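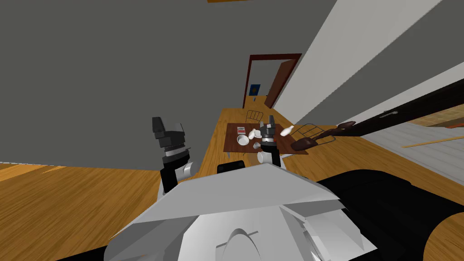

Figure 1. Rendered room with an open door, a small table and two wire-backed chairs.

We use cookies to remember your reading preferences. Accept all | Manage settings

3.2 Cover crops on the heavy ground

I'll own up to having gone into the cover crop part of this study with my mind half made up. I farmed beside the Baltby road for years before I ever wrote a paper, and what I knew about clay was that you ploughed it in October, before it got too sticky, and let the frost do the rest. So when we split the 75 hectares at Flaltari into ploughed strips and strips sown with a rye and vetch mix, I fully expected the ploughed ones to walk it. They didn't, or not in the way I thought they would!

The mix went in straight behind the barley, drilled into stubble with an old Hoshino drill that we had set a bit shallower than the book says (the seedbed was dusty on top and I wanted the vetch to have a chance). We sowed the rye at 103 kg per hectare. Looking back I'd drop that, as it made a very thick mat by spring and took a lot of flattening. The vetch was patchy on the north side, where the slugs had a good go at it, and I've left those strips in the results instead of quietly dropping them. Anyone farming near a wet hedge will have the same trouble.

We took soil cores from 211 points across the strips, always in the morning and always from the same marked spots, and counted worms in a spadeful of soil beside each one. Worm counting is cold, slow work and I wouldn't wish it on anyone in a north wind, but it told us more than most of the lab sheets did. The covered strips had more worms in every block, and the soil crumbled in the hand where the ploughed soil came up in slabs.

Water was the bigger surprise for me. After heavy rain the ploughed strips held puddles in the wheelings for 4 days, and you could see the run-off going brown into the ditch. On the rye and vetch it was clear by the next afternoon. I haven't got a flow meter on that ditch, so please take this as a farmer looking over a gate and no more than that.

Yield is where I have to be careful. The spring oats came up later on the covered strips and looked dreadful for weeks (I had a few kind remarks from the neighbours). By harvest they had caught up in three of the blocks and were still behind in the fourth, the one with the thick rye mat. One season can't tell us whether that was the mat, the cold soil underneath it or simply a poor corner of the field. The trial at Bikness is on lighter land and was drilled earlier, so I've kept its oats out of this section altogether and come back to them in 3.4.

Related papers
Drilling dates for spring oats on clay
Slugs, stubble and wet hedges
Worm counts for the working farm

Contact the editors | Copyright Bikness Field Papers | Back to top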